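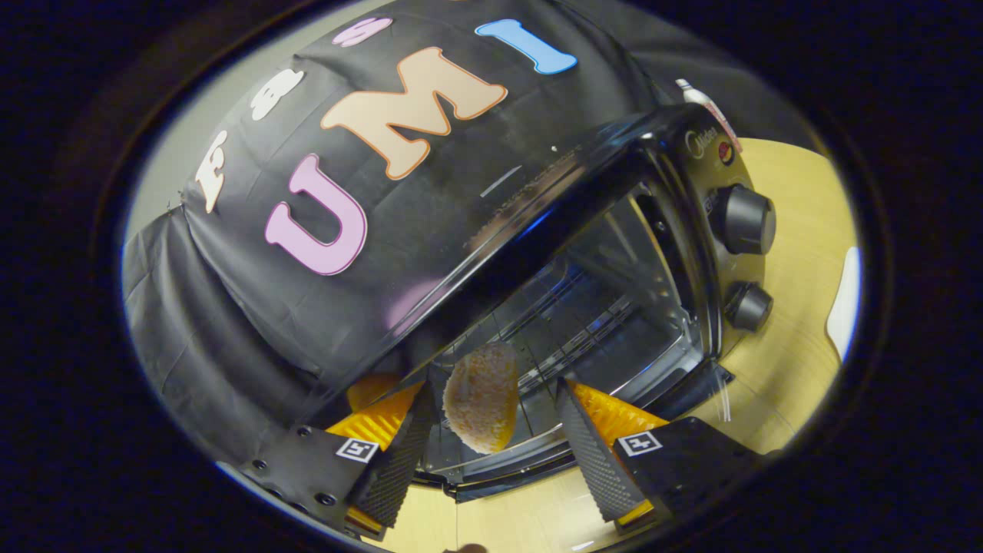 A customer in Trorbridge wrote to us that her rolls come out dark on top and still pale underneath, and she asked if the Fomano baking stone would help in a small oven. Yes, it helps, if you give it time to become hot.

Fomano Baking Stone, small size

The stone is made for table ovens and compact ovens. Please measure the inside of your oven before you order – the air must be able to pass on all sides.

Thickness: 16 mm
Heating time before baking: 20 minutes
Guarantee: 2 years
Colour: natural sand

How to use
Put the stone on the lowest rack while the oven is cold. Bread that was baked the day before needs only 5 minutes on the stone to get its crust again. Do not pour water on the hot stone.

Cleaning
Scrape with a wooden spatula and wipe with a damp cloth. No soap, please. Dark spots will come with use and they do not change the taste.

Delivery
We send from our store in Tronden. Orders with the Lindgren bread peel go in the same parcel, and you pay the postage one time only. The large size is sold out until the end of October.

Price updated October 14, 2019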